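Sorting Out a Cupboard of Mixed Bowls
Kitchen Tips, posted Mar 29, 2020

Bright bowls pile up fast. You buy a set, lose two, pick up a few more at a yard sale, and soon nothing stacks.
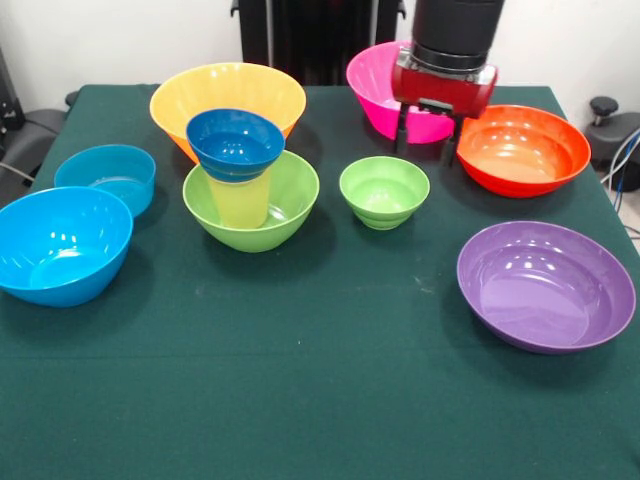
Get everything out first

Clear the biggest table you have and lay a cloth over it. A plain dark one makes the colors easy to tell apart, and bowls don't slide on it the way they do on a bare top. Keep part of the cloth free so you have somewhere to build your stacks.

Bring out the cups too. They usually live in the same cupboard and take up more room than they should.

Sort by shape, then by size

Color is no help here. Look at the walls and the base. A round, deep bowl with a narrow base sits well inside another one like it. Steep or straight sides are harder. They jam, or they ride high and make the stack tip.

Bowls with ridges or steps on the outside may catch on the rim of the one underneath. Try them once, and if they wobble, give them their own spot.

Build the stack

Start with the widest bowl and work down. Stop when the stack is 10 inches high, or lower if your shelf is tight. Measure the shelf opening before you start. Mine is 25 inches wide and takes two stacks side by side with room for a hand between them.

A cup can stand inside a deep bowl. A small bowl will often sit on top of the cup, but that is a way to save space on the table. Take it apart before you carry anything.

If two bowls stick

Don't twist hard. Run a little warm water around the outside of the lower bowl, put cold water in the upper one, and wait a few minutes. A drop of dish soap at the rim helps.

Where to put them

Everyday bowls go at waist height. Large mixing and serving bowls can go low down, where you can lift them with both hands. Party bowls go up top. Ours stay there until October.

Dry everything fully before it goes back, including the foot ring, which holds water after washing.

Next: Shelf liners that stay flat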